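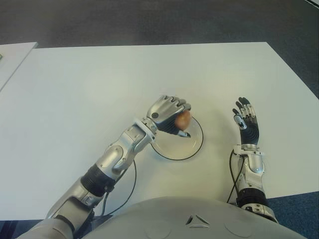

I've been looking for a plain white table for way too long, and I finally caved and ordered the Pultell from Listska in August. Actual work table, the kind you can roll dough on in the morning and cover with bills at night. I already had a white table in the spare room, so now I have two, and I know that sounds a little clinical but I love it. The pale top against the dark gray carpet is what sold me once everything was in place. The room used to feel like the inside of a shoe box and now there's this big bright surface in the middle of it. I didn't push the two tables tight together, by the way. There's a narrow gap between them, with the second one sitting at an angle, and I'll get to why in a minute.

First, the top. It's smooth and it wipes down fast, and that was my number one requirement. I do a lot of messy stuff in that room (seedlings, jam labels, a very short phase with candles that we won't discuss). Coffee came off with a damp rag. Tomato sauce came off with a damp rag plus some dish soap. Turmeric did not come off, or not all the way, and I've got a faint yellow smudge near one corner that I've decided to live with. I tried baking soda paste on it twice and it faded quite a bit, so if you cook Indian food as often as I do, put a mat down.

Scratches are harder to judge. On a white top they hardly show unless the light comes in low, like late in the afternoon, and then you see every little hairline. I drag things. I'm a dragger. My heavy mixing bowl has an unglazed ring on the bottom and it has definitely left its mark. Dinner plates have been fine, even the cheap ones with the dark line around the rim that I use for everything. I do think a white dish with a dark outline looks really sharp on a white table, so there's a styling tip for you, free of charge! All-white plates kind of vanish on it.

Now the assembly. The box was heavy and the instructions were all drawings, no words, which I usually don't mind. Step 3 is where I lost my patience. The drawing shows the leg bracket from underneath and the step before shows it from above, and I put 2 of the brackets on backward before I noticed that the holes didn't line up. Took them off, had a snack, put them back on the right way. The whole thing took me 43 minutes by the stove clock, snack included. You get a little hex key in the bag and it works, but my hand was sore after, and next time I'd use a proper driver for the long bolts. Don't tighten anything all the way until it's all on there loosely. I say this as somebody who tightened everything all the way.

About that gap. My carpet is thick and the floor under it isn't level, so when I butted the two tables together there was a lip where they met. It was tiny, but a pencil would stop dead on it and glasses felt risky, so I pulled them apart and turned the old one a bit. The Pultell does have adjustable feet, and they do help, but they're these small hard discs that sink right into carpet. You level it, you feel very proud, and a few days later it's settled and you're leveling it again. Mine seems to have stopped moving now. On a hard floor I bet this is a total non-issue.

Wobble: very little. If I knead bread and really lean in, I can feel it sway the long way. Chopping, typing, sorting laundry, all solid. I also own the Momeck, the smaller folding one, and that thing shakes if you sneeze near it (great for the yard, though, and it's been rained on plenty). Before that I had a Nikolovski desk that I bought used, and it was a tank, but it was deep brown and shiny and showed every speck of dust, plus it took two people and some bad language to get it around a corner. The Pultell I can shift on my own, one end at a time.

Things I wish it had: a place for cords. There's nothing under there, no hooks, no tray, not even a hole in the top. If you plug anything in, the cord just runs across the surface and down wherever it feels like. I stuck some adhesive clips along the underside and they're holding so far. A drawer would be nice too, even a shallow one, for tape and scissors. And the corners are a bit pointy for my taste. My hip has met one of them and the bruise was impressive.

Listska says the finish is tested for 2000 wipes. I have no idea how they count that and I'm certainly not going to check, but at the rate I spill I may get there before the year is out.

Would I buy it again? Yep, and I'd get the longer one. I thought this size would be plenty and it's already the place where everything in the house lands. If you want something pretty for a dining room, I'd keep looking, it's a pretty bare-bones table. For a hobby room or a kitchen that needs more counter, go for it. I'm taking off one star for the feet and the bracket drawing, and if they ever sell wider feet as an add-on I'll come back and change my rating.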